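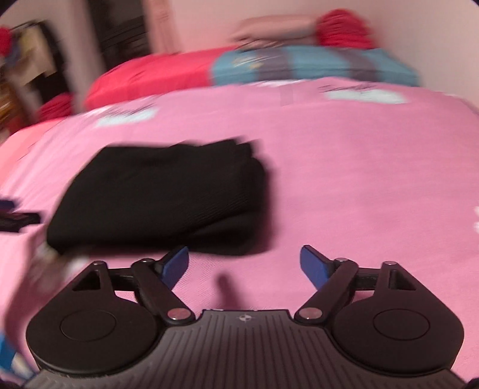 4.2 Equipment budget for the garment tasks

The costs in this section are for the hand-held grippers and for the parts which must be replaced during the collection of demonstrations. We separate them from the cost of the robot arm, as the arm was paid from another budget line and will stay in the laboratory after the project. Readers who plan a similar purchase often ask for one total sum. In our experience this sum is of little help for planning, because the money is needed at different moments and the person who approves it is also not always the same.

We asked for offers from Delteck and from Olivares. Both offers contained the gripper body, the linkages and a first set of fingertips. The offer from Delteck was lower, but the spare fingertips were sold only together with the complete finger. Olivares sold the fingertips separately and gave a shorter delivery time. We chose Olivares, and we ordered two complete grippers for 2,894 euros, with delivery included and before tax. The spare fingertips came on a second invoice.

We bought a pair because many garment tasks need both hands of the operator. A sweater can be dragged with one gripper, but when it must be folded with straight edges one side has to be held while the other is moved. In the first version of the budget (prepared by N. Ocampo) only one gripper was foreseen, and the second was written as "optional". We advise against this. The second request had to pass through the same approval as the first one, and the work on folding could not start before March.

The fingertips are the part where our estimate was the least correct. We had planned them as a fixed cost, although they should be treated as a consumable. Knitted fabric leaves fibres on a textured surface, and the operators reported that the hold on thin layers became less sure with use. Cleaning with a soft brush helps for some time. B. Pichon kept a simple record of every change of fingertips, and from this record we now calculate the need per month of collection and not per project.

The working place itself cost us almost nothing. The garment tasks are done on a bed with the usual sheets and pillows, so no special table was bought. This choice has a price of another kind. A dark garment has little visible detail, and the fingertips must come near to the fabric before a fold can be taken, as Figure 3 illustrates. For this reason we recommend keeping a small amount for lighting, even when the room seems bright enough to the eye. É. Barbosa compared the lamps already owned by the laboratory before we bought any new one, and we suggest the same order to others.

Figure 3. Hand-held gripper with open jaws over a black knit sweater, spread out on a pink bedsheet. The blue fingertips have a cross-hatched surface.
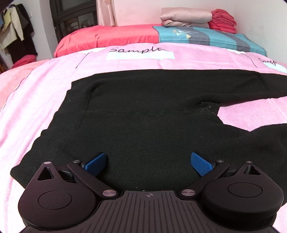
4.3 Maintenance and storage

Maintenance was at first not in the budget. Zotedier offered a yearly service contract, but the price was difficult to defend for a device with so few moving parts, and H. Escobar did the checks in the laboratory instead. At the end of each collection day he opened and closed the jaws by hand, looked at the pins of the linkages and removed the lint. We count this as working time of the technical staff, and it should appear in the plan also when no invoice exists for it. Storage needs one closed box for each gripper. The boxes were not part of the offer and were paid from the small expenses of the group.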